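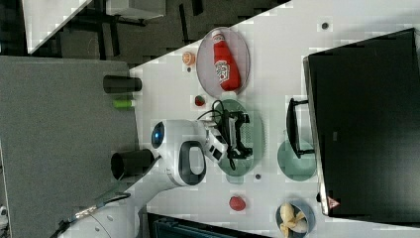
Play food: how much is enough, and does the ketchup get its own dish?

4 min read

**pondville_pam**
I have inherited the play food at our Pondville drop-in room, along with a plastic tub that doesn't close and a reputation for being organized. The last person kept all of it, including half a pizza and a fish with no face. I've been cutting it down to what will sit on one table with a few plates and still let a four-year-old run a restaurant.

Current menu is strawberries, orange, banana and ketchup. I'm aware it's not a cuisine. The green plates are for serving, the bowl is the banana's, and the ketchup has the gray oval dish to itself because it's long and rolls off everything else. My co-leader says a condiment shouldn't get better seating than the fruit. Opinions welcome, I suppose.

**gravelboat**
Your co-leader is right. Ketchup stands up at the back like it does in every diner in America. Lay it down in a dish and the kids will think it's an entree.

**pondville_pam**
They already think it's an entree.

**MrsTackett**
I'd keep it. We cleared ours out last spring and went down to plain wooden shapes, very tasteful, you could have photographed it for a catalog. The kids stared at a beige cylinder for a week and then asked where the ketchup went. Something with a label they know from home is worth the whole rest of the tub.

**oldcountertop**
Disagree with Mrs T, and not for the first time. Once you let in one bottle with a label you get the cereal boxes, then the yogurt cups, and by April you're running a recycling center. Our room at Sutherland had 41 pieces on the last inventory and 33 of them were packaging. I did that inventory on the floor and my knees still bring it up.

**gravelboat**
Who inventories play food?

**oldcountertop**
People who have lost a fight about it.

**pondville_pam**
Okay, the same table again with the food laid out. I'm asking about the layout now and I'd like to get off the subject of packaging before it gets ugly.

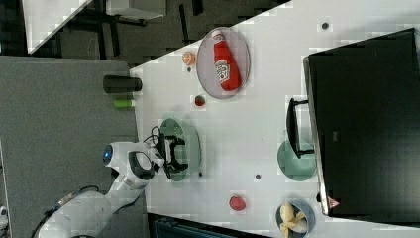 Ketchup on the gray dish, orange off to the side, small strawberry below, banana in the bowl.

**MrsTackett**
It's a nice clear table. I like the pale green with the red, you can tell the fruit from the plate across the room. My one complaint is the strawberry and the orange just lying on the tabletop. Put them on something or they'll be on the floor by snack.

**stamell_dad**
Long-time reader, first post, and it's about fruit. We do the opposite at our house in Stamell. Dishes go out, food stays loose on the table, and the kid does the plating. If you put the strawberry on the plate for her the job's been done and she goes off to bother the dog.

**pondville_pam**
That's pretty much my thinking, only I hadn't put it so well. Loose food is the pantry, green plates are the order. The banana is in the bowl because its peel goes everywhere and it looks drunk on a flat surface.

**gravelboat**
The banana belongs with the orange. A bowl is for soup.

**MrsTackett**
A bowl is for fruit! It has been for fruit for centuries! There are paintings!

**oldcountertop**
She's got you there.

**sorcha_r**
Sorcha Rennie from the Canby toy library, I look after the kitchen sets. A few things that have held up for us:

Swap one item at a time. Put out a whole new menu and they spend the session unpacking it.

Small strawberries walk. They fit in a fist and then in a coat pocket, so keep spares in a jar somewhere high.

Wash the bottle more than you think. It gets kissed. We give ours 2 rounds of soapy water, since the first mostly moves the jam.

And I'd leave the ketchup lying on its dish, sorry gravelboat. Ours stood up for a month and was used as a bowling pin.

**gravelboat**
I withdraw nothing.

**stamell_dad**
What do you store it all in? We have a shoebox, and the shoebox has given up.

**sorcha_r**
Mesh bags, one per set, hung on a hook. They rinse and drain in the same bag. A tub with a lid is where play food goes to be sat on.

**pondville_pam**
Mesh bags it is. I have told my co-leader the ketchup is staying put by outside ruling. She would like it noted that the panel was stacked. The faceless fish is free to a good home, pickup only.

**oldcountertop**
Does it come with packaging?

Related threads
- Washing play food without losing the paint
- Free: 90 wooden blocks, a few chewed
- Canby toy library hours, spring
- Is a cash register a toy or a noise?
- Low tables that don't wobble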